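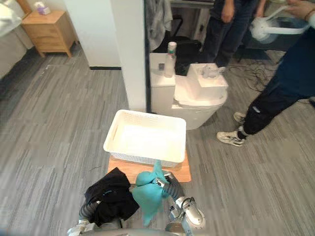 SKINCARE / OPINION

The case against decanting

Refillable travel bottles are sold as the sensible choice for anyone who flies with hand luggage. I think they are a poor choice for most skincare, and that the habit persists mainly on account of the 100 ml limit, which people read as an instruction to decant. It says only how big the container may be. A 49 ml tube bought at that size satisfies it as well as any bottle filled at the sink.

My objection starts with preservation. A cream is mostly water and oil held together by an emulsifier, and water will support bacteria and mould. The manufacturer adds a preservative and tests the finished product in the pack it will be sold in. Once the cream is scooped into a different container, that test no longer describes what you are using. The new bottle may have been rinsed under a tap and left with a film of water inside. It has very likely held something else, and the residue of a shampoo does not belong in an eye cream.

The second problem is air. Vitamin C in its plain acid form, retinol and several plant oils all degrade on contact with oxygen, some of them quickly. The better brands put these in airless pumps or narrow aluminium tubes, and the customer pays for that packaging. Frota charges noticeably more for its retinol cream in the airless pump than in the jar, with the same formula in both. Moving the pump version into a flip-top bottle throws away the difference in price.

Sunscreen deserves separate mention. Its protection depends on the filters staying evenly spread through the lotion. Some plastics take up some of these ingredients, and a bottle of unknown plastic is an unknown quantity. I would not decant sunscreen under any circumstances, and I would not use one that a friend had decanted for me.

Jailson Fontes, who formulates for Patberg and with whom I have argued about this since November, holds that I am overstating the risk. His position is that a clean, dry bottle used for nine days will do no measurable harm to a properly preserved cleanser. On cleansers I concede the point. They are rinsed off within a minute, most are robustly preserved, and the surfactants do part of the work. Shampoo and body wash fall under the same exemption. We still disagree on anything that stays on the face.

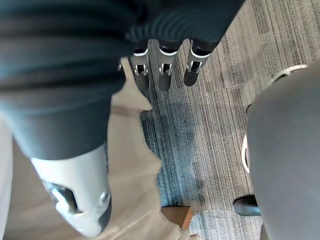
What the bottles themselves are like

I have used two sets regularly. The Basstead set is silicone, with a wide neck and a collar that turns to show what is inside. The wide neck makes it easy to clean and equally easy to contaminate. Silicone also holds on to fragrance, so that a plain moisturiser kept in it for a week comes out smelling of the previous conditioner. The Iveo set is rigid plastic with a proper pump. It leaks less, but the pump cannot be taken apart, and I have found no reliable way of drying the spring chamber.

Neither set comes with a batch number or an opening date for its contents, naturally enough, and few people write one on. If a product is recalled or simply goes off, the decanted portion has no history. A strip of tape with the product name and the date of filling would deal with this, and I would ask anyone who intends to carry on decanting to use one.

The usual reply is cost. Travel sizes are dearer per millilitre — sometimes around twice the price — and they produce more packaging for each gram of product. Both complaints are fair. Solid cleansers avoid the liquid rules altogether and go some way towards answering them. For the rest, I buy the small tube, finish it at home after the trip and leave the full-size one sealed until then.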